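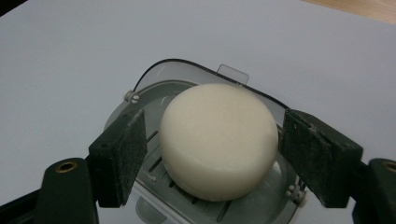

Running the small guesthouse: what we changed at Ornano
Speaker notes, Bulavdale lodging owners' meeting, Jan 4, 2022

Opening

Thank them for the slot. Say which house it is: Ornano, 14 rooms, top of the hill road in Bulavdale, open all year except for a break in June when the boiler gets serviced and the hallways get painted.

The talk is about the back of the house. Laundry, supplies, cleaning time, the things guests only notice when they go wrong. If people came for booking software, the session after this one covers it.

Ask for a show of hands: who does their own sheets, who sends them out. Whichever group is bigger, spend more time on that part.

Laundry

We sent everything out for years, to Harawira. Good work, always on time. The trouble was the minimum load. In the slow months we were paying for weight we didn't have, or holding back dirty linen until there was enough to send.

Now we split it. Towels and bath mats in house, sheets and duvet covers still to Harawira. Towels are easy. They don't need pressing and they can be folded by whoever is on the desk in the evening.

Say what the split needed:
A second dryer, which we bought used.
Shelves in the laundry room, deep enough for a folded bath towel.
A new drain. This was the expensive part. Check yours before you buy any machines.

Three sets per bed is the rule we keep to. One on, one in the wash, one on the shelf. Two sets works until a late checkout and an early arrival land on the same day.

White towels only. We tried gray for a while and they faded at different rates, so the stacks never matched. White can be bleached, and you can replace a few at a time.

Cleaning time

We used to allow 28 minutes for a room where the guest was staying on. It was too long for a tidy guest and too short for a family. Now the sheet by the linen closet has a short visit and a long visit, and the housekeeper marks which one each room got. After a while you can see which rooms take longer no matter who is in them. In our house it's room 13, with the sloped ceiling and the glass shower door.

That door: we replaced it with a curtain. Some owners don't like curtains. Ours goes in the wash with the bath mats and the room now takes the same time as the rest.

Carts don't work in our hallways, too narrow. Each floor has a closet with its own caddy, its own vacuum and its own spare bulbs. It costs more to set up and it saves the stairs.

Pause here for questions about staffing. There are usually some. If asked about pay, say it's hourly, never by the room, and move on.

Bathroom supplies

This is the section people write to me about afterward, so take it slowly.

We stopped the small plastic bottles. Shampoo and body wash are now in wall pumps, bought in large jugs from Irnano. Use the kind that locks. Wipe the nozzle every visit, and take the whole pump down and rinse it between guests.

We kept bar soap at the sink. Guests over a certain age ask for it, and so do a lot of the hikers. The first bars we bought were too big. Most guests stay a night or two and leave nearly all of it behind.

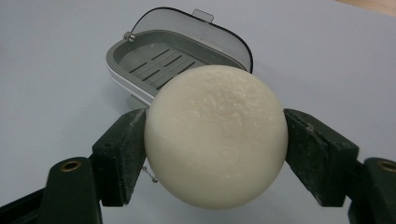
A smaller bar is the obvious answer, but go too small and it breaks when it gets thin, and then the pieces end up in the drain. Order a few sizes and use them at home first. See how they hold up in your own dish for a week.

Unscented or very lightly scented. We had more complaints about lavender than about the parking.

Round or square makes no difference to the price. It does make a difference to the dish, so buy them together. A dish needs somewhere for the water to go. A flat dish leaves a paste on the bottom and the housekeeper spends her time scrubbing that instead of the sink.

Used bars don't go to the next guest, ever. Ours go to the laundry room for collars and stains.

Toilet paper: buy the good one. It isn't where the money goes.

Where the money goes

Put up the year's supply total here. It came to $2718, which covers soap, pump refills, paper, trash bags and cleaning products. It leaves out linen and anything we pay Harawira.

Paper is the largest line. Refills come next. Trash bags were a surprise - we had been lining every basket in the house with a bag made for a kitchen can. Smaller bags fixed it.

Order on a schedule. We used to order when something ran out and paid for rush shipping over and over. Now the supply closet gets checked on the first of the month against a list taped inside the door. The list has two columns, what we have and what we should have. Anyone on shift can fill it in.

Don't buy a full year at once, even with the discount. Paper takes up room and it picks up damp. Bleach loses strength on the shelf.

Things that didn't work

Go through these fast.
Towel hooks stuck to the tile. They fell off, usually at night.
Refillable glass jars for cotton pads. Guests put wet hands in them.
A card asking guests to reuse towels, left on the bed. It ended up under the pillow or on the floor. On the towel bar it gets read.
Scent diffusers in the hallway. See lavender.
Bathroom scales.

Closing

Offer the closet list to anyone who wants a copy, there's a stack by the coffee. Mention that Irnano will split an order between two houses in the same town if you ask when you open the account. We share ours with the place across the road - we keep the jugs and they store the paper.

Take questions until the next speaker is set up.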